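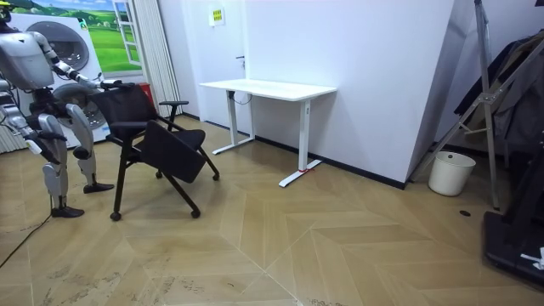
The Anarell chair in black, seat tipped up, with the painted window backdrop and white pleated curtain behind it.

THAMMASIRI BRINGS THE ANARELL ROLLING CHAIR TO SILTVILLE'S SHARED ROOMS

Seat that tips up, back that breathes, and four casters for rooms that have to be rearranged before lunch

SILTVILLE, 2022-10-27 - Thammasiri, the family-owned maker of seating for offices, classrooms and meeting rooms, is very pleased to announce that its Anarell rolling chair is now on general sale, and that the first large order, for 202 chairs, is going to the Ellis Center here in Siltville, a place many of our neighbors will know from evening classes, blood drives, choir practice and a great many birthday parties.

Anyone who has ever helped set up a room for a meeting knows how much of the evening goes into the chairs. They have to come out of the closet, they have to be lined up, and then when everyone has gone home and the coffee is cold they have to go back again, usually in the hands of whoever was too polite to leave early. The Anarell was drawn up with those people very much in mind. The padded seat is hinged and tips up, so that one chair can be rolled in close behind the next and a whole row takes up far less floor than it did when people were sitting in it.

"I spent a good part of my childhood being told to pick my feet up and carry the chair properly," said Sunee Thaweesak, head of product at Thammasiri. "So I wanted one you could take by the top of the back and just walk across the room with. You tip the seat, you take hold and off you go, and if you have a cup of tea in your other hand, well, I'm not going to tell anyone."

The version going to Ellis is all in black, with a mesh backrest, a padded seat and plastic armrests on a tubular metal frame. The legs splay outward and end in four small casters. Thammasiri tried larger wheels on earlier samples and went back to the small ones after the August trials, when people who used the chairs for a full working day told us they liked being a little closer to the floor (and one gentleman told us, at some length, about his shins).

The mesh was the subject of more discussion than anything else on the chair. It needed enough give for a long afternoon of training or bookkeeping, and it needed to hold its shape after being grabbed, pushed and leaned on all week. The top edge of the backrest is where most people naturally put a hand when they move a chair, so that is where the frame was strengthened, and we are grateful to everyone who sat, stood up, sat down again and filled in the cards.

The Ellis Center will use the chairs in six of its rooms, including the large hall, the sewing room and the upstairs classroom with the sloping ceiling, where storage has always been tight. Delivery will be made in two loads so that no class has to be called off. The center's old stacking chairs, many of which still have plenty of life in them, will be offered first to clubs and congregations in the Siltville area, and requests can be left at the front desk.

Customers ordering for their own rooms may choose the Anarell with or without armrests. Mesh is offered in nine colors, and the frame comes in black or pale gray. Every chair carries a five-year guarantee on the frame, hinge and casters, and replacement casters can be bought singly, which was a request from our repair bench and one we were happy to say yes to. Casters for carpet are fitted as standard, so please mention it when ordering if your floors are hard.

Visitors are warmly invited to come and try the chair at the Thammasiri showroom in Siltville, where it is on the floor alongside our tables and lecterns. There is no need to make an appointment, although groups are kindly asked to call ahead so we can put the kettle on.

About Thammasiri
Thammasiri designs and sells seating and tables for shared rooms of every size. The company offers repairs on all of its current models and most of its older ones.

Comments

marlene_k
We had something similar at the library and the hinge squeaked something awful after a year. Is this one oiled or is it a plastic bushing?

Thammasiri Customer Care
Hello Marlene, it's a nylon bushing and shouldn't need oil. If it ever does squeak, please bring it in!

DonP
Do the armrests get in the way when you push them together in a row?

Quilter Jo
Very glad for the sewing room. My back has been waiting for this.

Press contact: Sunee Thaweesak, Thammasiri, Siltville | © 2022 Thammasiri. All rights reserved. | Back to top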